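Festico Open House: Two Hours of Other People's Tidy Rooms

Posted 6/19/23

I should say up front that I don't believe in home organizing as a profession. I believe in it as a chore. So when Kusum Vashisht, who edits this page and has a label maker, told me the Festico open house was free and had parking, I went mostly to be proved right.

Festico takes up the ground floor of what used to be a carpet showroom behind the Kemeys garden center. They call it a "living workshop," and it amounts to a string of furnished rooms with one wall missing, like a stage set. There's a kitchen, a hallway, a kids' room, a home office and a laundry corner. You get a paper map at the door, which you don't need, and a tote bag with a coupon in it. The coupon was for 10 percent off, not good on sale items, and most of what I wanted was on sale.

The parking was real, at least.

We started in the kitchen, where a young man was showing a drawer system called Skaltard. It's a set of dividers on little ratchets. He set up a drawer for spoons and spatulas, pulled it all out and set it up again for spice jars, and he was fast. He had also clearly done it forty times that day. When a woman near me asked to try, the ratchet stuck, and he said it "beds in." I have owned plenty of things that were going to bed in. They are in my garage.

The price of a full kitchen's worth was on a card at the back, in a smaller size than the rest of the card: $1,748, installation extra. I read it twice. For that I can buy a lot of cardboard and cut it into strips, as my mother did, and hers lasted until she sold the house.

The hallway was better. It had a plain bench with shoe space under it and hooks at two heights, one for adults and one for children. No ratchets. Kusum sat on the bench for a while and I couldn't find anything wrong with it except that it needs a hallway wider than any I've lived in. This is my complaint about all the rooms. They were laid out by people who never had to get a stroller past a radiator. Every door opened the full way, and not one of those rooms had a closet with a water heater in it.

The talk was at noon, in folding chairs between the kids' room and the laundry corner. Libor Pešek gave it. He runs the training side and he was a lot less slick than I'd expected, a bit hoarse, with notes on index cards he kept losing his place in. His line is that most clutter is trash that hasn't been admitted to yet, and that people buy boxes to put it in. I wrote that down, then looked at the shelf of boxes for sale behind him. Somebody else must have been looking too, as there was some laughing, and he took it well.

He said every room ought to have its own wastebasket, including the ones you think don't need one, and that the walk to the kitchen bin is why receipts live on your dresser for a year. I came ready to argue and I can't really argue with that. My dresser has receipts on it from April.

Where he lost me was the Revness method, a course they sell on top of the furniture. It has a workbook. You draw your room, mark every surface, and score each one on how often things "land" there. I flipped through the copy on the table. It's nicely printed, and there is a page where you write a letter to your junk drawer. I asked Libor if anybody finished the workbook. He said plenty of people finish the first half. I liked him for that, though I doubt it's in the brochure.

The home office was the last room, and the one with the most going on. It was set up as a paper-sorting station, with an in-tray, a shelf for keepers and a wastebasket for everything else. The method there is to touch each piece of paper once and decide. I have heard this advice since I was in college and never met anyone who follows it. I pick up a piece of paper, decide I'll decide later, and put it down a foot to the left. I tried the station. I lasted through a stack of sample mail and a takeout menu, and I kept the menu.

I'll say a word for the wastebasket, an ordinary black mesh one with a thick shiny rim. I've had a mesh bin at home for years and I distrust them. Pencil shavings go through the sides, and so does anything that drips, and you can see your trash from the doorway, which Libor would probably tell me is good for my character. The argument for them is that they're light and you can grab one by the rim and tip it out with one hand. Fair enough. Mine still has gum in the mesh.
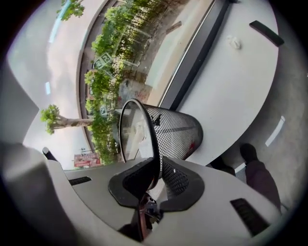
The mesh wastebasket in the home office, on its side, with something pale and papery still down inside.

After that there was only the laundry corner, where a woman folded fitted sheets for a small crowd. She was very good. I've watched a fitted sheet folded in person and on screens many times now, and I still go home and roll mine into a ball. I don't hold it against her.

On the way out they hand you a survey and a price list for a "whole home reset," which starts at $2,986. The sheet doesn't say what size home. I asked at the desk and was told it depends, and that a consultant could come out and look. I didn't leave my number. Kusum left hers.

If you go, skip the kitchen and go straight to the talk, and sit near the front if you want to hear it over the kids' room. The coffee was weak but they kept making it. Kusum bought two of the coat hooks. I bought nothing, and when I got home I moved the bathroom wastebasket next to my dresser, where it has been for a week and is full of receipts. Now the bathroom doesn't have one.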